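Sorting the junk bin: by type or by room?
Posted 22 April 2020 by Aníbal Abreu
2 min read

Stuck at home, so I'm finally emptying the catch-all bins in the utility room. I've been at it since January on and off. Do you sort by type (tools, bath stuff, stationery) or by the room it goes back to?

flimiston78: By room. If you sort by type you end up with a nice box of tape and you still have to walk it all over the house.

Curkura: Disagree. By room only works if everything has a room. Where does tape live? I use it in three places. Type first, then decide.

flimiston78: Tape lives in the kitchen drawer.

Curkura: Not in my house.

julescombe_j: I had 60 little things in one bin and gave up on both systems. I put it all in a box, wrote the month on it, and tossed what I hadn't touched by the next year. Saved me a lot of thinking.

Aníbal Abreu: I can't toss tools. Current state of the bin I'm working on – the one behind it is done:
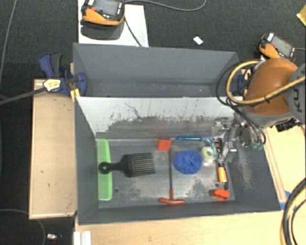 Front bin, still to sort. Hair pick, T-handle tool, tape, blue scrubber and the rest.

Stasiv: Pull the T-handle first and put it with your other tools. Hair pick goes to the bathroom. That leaves the small stuff, and you can argue about tape later.

flimiston78: So, by room.

Stasiv: Tools are a type.

Curkura: The bottom of that bin is pretty worn. I'd lay down some shelf liner before you put anything back.

Aníbal Abreu: Fair point on the liner. Going with Stasiv's order for now – tape is going in the hall closet.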